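Storing apples and other fruit through the winter

Posted October 17, 2022 by Tshepo Buthelezi

Most of the fruit people throw away in January was already spoiling when they put it by in the autumn. Sort it properly now and you will save yourself a lot of waste. These notes cover apples mainly, with a bit on pears and quinces at the end.

Picking over

Handle every apple as if it were an egg. Anything with a bruise, a peck, a missing stalk or a small brown hole goes in the kitchen bowl to be eaten this week or stewed. Windfalls never keep, however sound they look. Don't wash fruit before storing it. If it's muddy, wipe it with a dry cloth.

Early varieties picked in August won't last more than a week or two, so leave them out of this altogether. Late cookers such as Bramley keep best, and many late eaters improve after a month in store.

Where to keep it

Cool, dark, slightly damp and free of mice. A shed or an unheated spare room will do. A garage is fine if there's no petrol or paint kept in it, as apples take up the smell. Lofts swing too much between warm and cold. Keep fruit well away from your potatoes, which will sprout early and can make the apples taste earthy.

You don't need proper apple racks. Open shelves, shallow crates or cube shelving all work, as long as air can get round the fruit and you can reach the back. 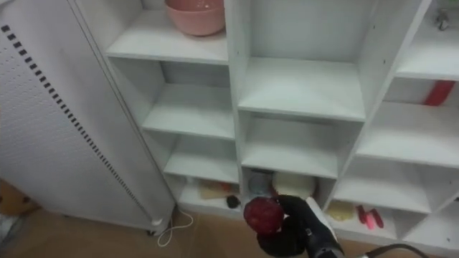
Set the apples in a single layer, stalks up, not touching. If you're short of room, wrap each one in a quarter sheet of newspaper and stack them two deep. Wrapped fruit keeps a little longer but you can't see it going off, so I only wrap the big cookers. Line painted or laminated shelves with newspaper or thin card so that a rotten one doesn't leave a sticky ring.

Bags

For small amounts, use clear freezer bags holding 2 kg or so. Prick a few holes in each, fold the top over loosely and leave it untied. One variety to a bag, with the name and date on a bit of masking tape.

Checking

Go through the lot once a week. Take out anything soft, and check its neighbours. Use your nose as well, because you'll often smell a bad one before you find it. If a hard frost is forecast, throw an old blanket over the shelves and take it off again in the morning.

Pears and quinces

Pears want to be colder than apples and shouldn't be wrapped. Bring them indoors a few at a time and press near the stalk each day. When it gives slightly, eat them. Quinces need a shelf well apart from everything else, as the scent gets into other fruit.

Stewing the rejects

For every 300 g of peeled, chopped cooking apple use a tablespoon of water and sugar to taste. Cook gently with the lid on until it collapses, cool, and freeze in 200 g tubs. Leave a small gap at the top of each.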